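The city budget should be readable

The Celtevgate council will vote on its operating budget in May, and most people who live here will not have read a page of it. I don't blame them. The document runs to 1042 pages, and the summary at the front takes up 4 of them. Road repair is split among three departments. If you want to know what the city spends on potholes, you have to add it up yourself.

Council member Ngân Lueu's office did not write it that way, and neither did the mayor's. It grew. Each year a few tables were added and none were taken out.
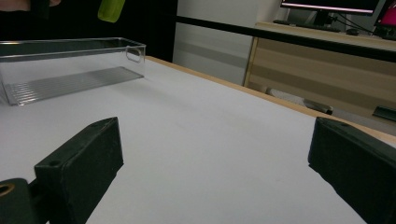
I would start with a rule that every fund over a set size gets one plain page: what came in, what went out, and what changed from last year. The town of Skoltis does this already, and its whole budget is 107 pages long.

Tài Đặng, who runs the finance office, told the council that a shorter version would take staff time. I believe him. The city should pay for that time. Residents are asked to comment at a hearing that starts at 4 p.m., and they ought to know what they are commenting on.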